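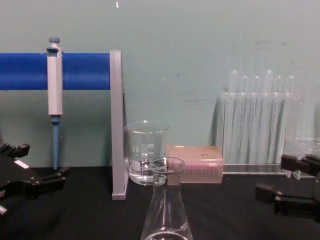 7.4 Clearing a grip fault (code 2343)

Code 2343 means that a gripper closed past its expected width without meeting resistance, or met resistance before it reached the object. The Prendeck controller stops both arms and holds them where they are. The brakes stay on. Work in progress is not resumed on its own.

Most reports of this code come from work with glass, where a tube or flask has shifted since the last position check.

CAUTION: Do not reach between the fingers of either gripper while the status light is amber. The arms are stopped but the gripper motors still have power.

CAUTION: If glass has broken, press the emergency stop before doing anything else. Go to section 7.6 for cleanup.

To clear the fault:

1. Press HOLD on the pendant. Wait for the status light to turn from amber to white.

2. Check both grippers. If one is holding an object, support the object by hand and select Release, then Left or Right.

3. Open the event log and write down the step number where the run stopped. The log keeps the last 2,000 entries and overwrites the oldest first.

4. Select Retract. Each arm moves outward at low speed. Keep one hand on the emergency stop until both have parked.

5. Look over the finger pads for chips, liquid or glass dust. Wipe them with a dry lint-free cloth. Replace any pad that is cut.

6. Put each item on the work surface back in its taught position. Smooth out the surface cover if it has creased. A fold under a rack or flask can tilt it enough to bring the fault back.

7. Confirm that no pipette is carrying a used tip. Remove it by hand if one is.

8. Select Check Positions and let the cycle finish.

9. Select Resume From Step and enter the number from step 3 of this procedure.

Note: Resume From Step does not know how much liquid has been moved. If the run stopped during a transfer, discard that sample and start the transfer again.

Note: On controllers with software older than the April release, code 2343 may be shown as 2682. The procedure is the same.

If the fault returns 3 times at the same step, stop using that gripper, tag the cell out of service and contact Graltberg support. Have the event log and the gripper serial number ready.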